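How I Plot a Monster-of-the-Week Episode

I've been writing scripts for our little audio serial, Kedudach, for a while now, and people keep asking how I get an episode out without staring at the wall for a month. So here's my method, such as it is (steal whatever you like!).

Step 1: Pick the monster's want

Before the claws and the slime, write one line on what the thing wants. My swamp creature in Hancombe wanted its pond back. That one line gave me the whole chase and most of the ending. If all you've got is "it wants to smash the city," keep going until there's a specific building it hates. 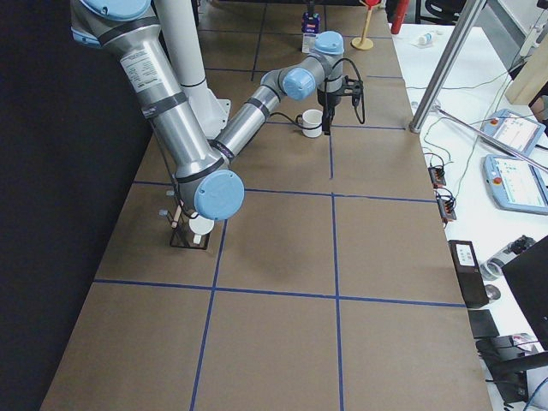
Silver arm, pale blue joints, brown paper

Step 2: Give a regular the same problem

Kerstin Kröger taught me this one and I use it every single time. If the monster wants its home back, somebody on the team should be packing boxes, or dodging calls from a sister, or sleeping in the van. Don't have them point out the similarity! Listeners get there on their own, and they like you more for it. 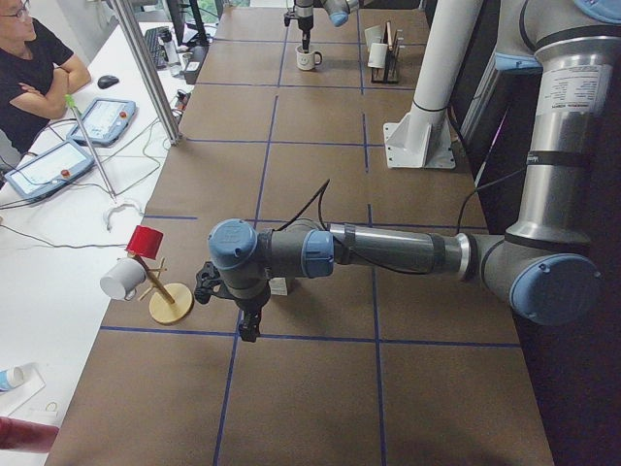
Step 3: Map the scenes

I allow myself 5 scenes for the main plot, and each one has to change what the heroes know. Write each on a card and give it its own space, the way the blue tape splits up that long brown table into squares, so you can see straight away when two scenes are doing the same job. Merge those. Then shuffle the cards a bit – my first order is nearly always wrong, and the big reveal usually wants to come sooner.

Step 4: Draft fast

Open with the first victim, but keep it short. I cap the cold open at 1000 words, and the one everybody liked best came in at 886. Leave gaps. If you don't know how the sonic lance works, type LANCE STUFF in capitals and move along.
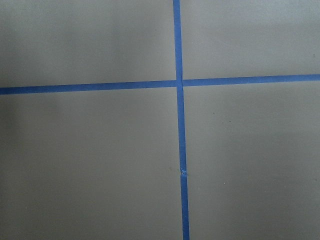

When the draft's done, go back and fill the gaps in one sitting. You'll find half of them don't need filling, and a cough or a slammed door covers the rest.

Step 5: Fix the fight

Read the fight out loud with a friend. Abbas Ranjbar does all my monsters, and if he gets bored roaring, I cut. Somebody should make a choice in the middle of it, too, even a bad one. 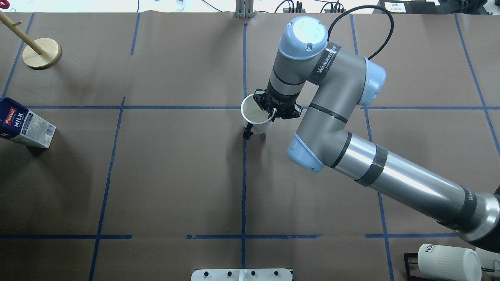
Then check that the choice costs something by the last page. Our pilot just sort of stopped after the explosion, and I still wince when I hear it. Now I write the quiet scene afterward first, before I've touched the battle, and aim everything at that.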